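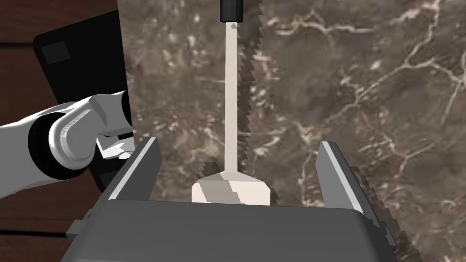
심홀름 공개 시연회

심홀름 공개 시연회(Simholm 公開示演會)는 로봇 조작 연구 시설 심홀름이 여는 방문 행사이다. 2022년 9월 1일 첫 회. 두 대의 로봇 팔이 물건을 집고 건네는 작업을 시뮬레이션으로 먼저 보여 주고, 이어 실물 장비로 같은 과제를 진행하는 구성. 줄여서 '심홀름 오픈데이'라고도 한다.

개요

주관은 심홀름, 시뮬레이션 환경 제작은 지른로(Zirnlow). 진행 총괄은 아바 야쿠부(Aba Yakubu). 관람은 무료, 사전 신청제. 첫 회 정원은 100명이었고 네 개 조로 나누어 입장했다. 초등학생 이하는 보호자 동반.

원래 같은 해 2월 개최로 공지되었으나 전시동 전기 공사가 늦어져 연기. 2월 신청자에게는 우선 입장권이 나갔다.

배경

심홀름은 그전까지 외부인 출입을 거의 받지 않았다. 협력 기관 관계자만 가끔 견학. 인근 학교에서 견학 문의가 이어지자 야쿠부가 공개 행사를 제안했고, 내부 논의를 거쳐 하루짜리 일정으로 정해졌다. 처음 안은 실물 장비만 보여 주는 것이었는데 준비 과정에서 시뮬레이션 관람이 추가됨.

시연 내용

1부는 시뮬레이션. 대형 화면에 가상 작업대를 띄우고 운영자가 그리퍼를 조종한다. 재질과 조명은 장면마다 바뀐다. 갈색 대리석 무늬, 나무판 무늬 등. 물체 크기와 위치도 매번 다르게 배치된다. 평행 그리퍼로 길쭉한 손잡이 모양 물체를 잡는 과제가 대표적이다. 손가락을 넓게 벌린 채 접근, 자루 쪽에 맞춰 정렬, 그 다음 닫는다. 정렬이 조금만 틀어져도 물체가 돌아가 버리기 때문에 보기보다 까다롭다고 한다.

화면 시점은 그리퍼 바로 뒤쪽에 고정된 것과 작업대 전체를 비추는 것 두 가지. 관람객 반응은 앞쪽이 더 좋았다. 다만 어지럽다는 의견도 있어서 오후 조부터는 번갈아 틀었다.

2부는 실물. 제어 소프트웨어는 에슌(Eshun)이며 1부와 같은 명령 체계를 쓴다. 관람객이 직접 조종해 보는 시간도 있었는데 대기줄이 길어져 한 사람당 한 번으로 제한됬다. 비상정지 버튼은 진행 요원이 들고 있음.

플로렐로티 과제

플로렐로티(Flolloretti)는 시연회용으로 만든 양팔 협동 과제의 이름. 한쪽 팔이 물체를 들어 올려 다른 쪽 팔에 넘기고, 받은 팔이 지정된 자리에 내려놓으면 끝. 시뮬레이션 안에는 무작위 배치 999종이 준비되어 있고, 당일에는 관람객이 번호를 불러서 골랐다. 같은 번호를 다시 부르면 같은 배치가 나온다. 이름의 유래는 밝혀진 바 없다.

넘겨주는 순간의 처리가 핵심이다. 받는 쪽이 확실히 쥐기 전에 놓으면 떨어지고, 너무 늦게 놓으면 두 팔이 서로 당긴다. 에슌은 이 구간에서 속도를 낮추도록 설정되어 있다.

운영

조별 순서는 안내, 1부, 휴식, 2부. 휴식 시간에는 복도에서 구형 그리퍼 부품을 만져 볼 수 있었다. 촬영은 1부만 허용. 2부는 장비 보호 구역이라 가방도 맡겨야 했다. 주차장이 좁아 대중교통 이용이 권장되엇다. 안내 책자는 한국어와 영어로 배포.

평가

조종 체험이 가장 호평. 반면 1부 설명이 너무 빠르고 용어가 어렵다는 지적이 나왔다. 야쿠부는 행사 뒤 올린 글에서 "설명판을 더 붙였어야 했다"고 적었고, 다음 회차에는 용어 풀이를 따로 나눠 주겠다고 밝혔다. 마지막 조는 앞 순서가 밀려 2부가 짧게 끝났는데, 이 조에는 재방문 신청 자격이 주어졌다.

같이 보기

지른로
에슌 (소프트웨어)
평행 그리퍼
원격 조종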